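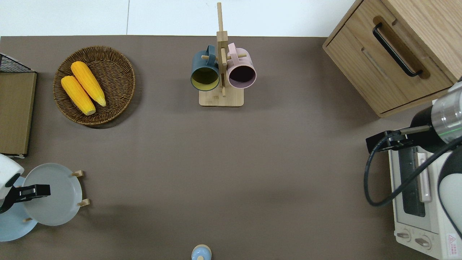 ## 4. Getting films onto the Kesdale box, and keeping them there

Read this section before you pay for anything. The Kesdale box plays films from three kinds of place: subscription apps, rental shops and your own files. The sales leaflet says it "brings them all together". It puts them on one screen, and that's as far as the togetherness goes. You will still have separate accounts, separate bills and separate passwords.

### 4.1 Before you start

You will need:

- the box, already on your home network (section 3)
- an email address you can open on another device
- a payment card, if you mean to rent
- the four-digit PIN you chose during set-up

**Note:** The Jidum app asks for a card even for its free trial. If you don't want to be charged, put the end date in your diary now. The reminder email is supposed to arrive two days before. Mine came the day after.

### 4.2 Adding a subscription app

1. Press **Home**, then go right to **Apps**.
2. Choose the app. The first row is headed "Picked for you". It was picked by whoever paid for the row, so scroll past it.
3. Select **Install** and wait for the tick.
4. Open the app and choose **Sign in with a code**. Typing a long password with the remote is possible but miserable.
5. On your phone or computer, go to the address on the screen and enter the code. It runs out after 4 minutes.
6. When the box asks to "share viewing activity to improve recommendations", select **Not now**. There is no plain "No". It will ask again after every large update.

**Caution:** Don't start a subscription from inside the box if you can do it on the service's own website. A subscription taken out through the box has to be cancelled through the box, and the cancel button is four menus down (see 4.6).

### 4.3 Finding out whether a film is really there

The search page claims to cover every service you've added. Treat what it tells you as a hint.

1. Press the magnifying glass and type the first few letters of the title.
2. Select the film and look under **Ways to watch**.
3. Open the app named there and check that the film plays. Let it run past the opening logos.
4. If you get a trailer, a "coming soon" page or an offer to upgrade, the listing is wrong or out of date. Go back and try the next one.

Manouchehr Rostami tested the search for us with 200 titles and found that 574 listings came back, counting every service separately. A fair number led to a trailer and nothing else. New releases were the worst. A film that has only just reached cinemas may be listed weeks before anyone can stream it.

### 4.4 Renting a single film

1. Open **Srisuk Rentals** from the Apps page.
2. Pick the film, then select **Rent**. Check that you haven't landed on **Buy**, which sits next to it in the same colour.
3. Choose the picture quality. HD is fine on most sets. The dearer 4K version only helps if your television, cable and broadband can all manage it.
4. Enter your PIN.

The rental clock starts when you press Play, even by mistake. You then have 48 hours.

**Note:** "Buy" means you may watch the film for as long as the shop has the right to show it. If you want a copy that can't be taken away, get the disc.

### 4.5 Saving a film to watch offline

Only the Gokosden app allows this, and only for part of its range.

1. Plug a USB drive into the rear socket. The front one is for service use.
2. Let the box format it. **Caution:** this wipes everything on the drive.
3. Open the film's page and select the downward arrow. No arrow, no download.
4. Leave the box switched on until the bar is full. It won't carry on in standby, whatever the help screen says.

Saved films stop working if you cancel Gokosden. They may also vanish when the service loses a title, and you won't be warned.

### 4.6 Cancelling

1. Go to **Settings > Account > Payments > Manage > Subscriptions**.
2. Select the service, then **End plan**.
3. Say no to the discount, then no to the pause.
4. Wait for the confirmation number and write it down.

Maricruz Meléndez, who checked these steps, had error 273 at step 2 on both attempts. Restarting the box cleared it. If it doesn't, cancel by phone and ask for the confirmation by email.

*Steps checked Aug 21, 2025. A menu update is promised for September, so the names in 4.6 may change.*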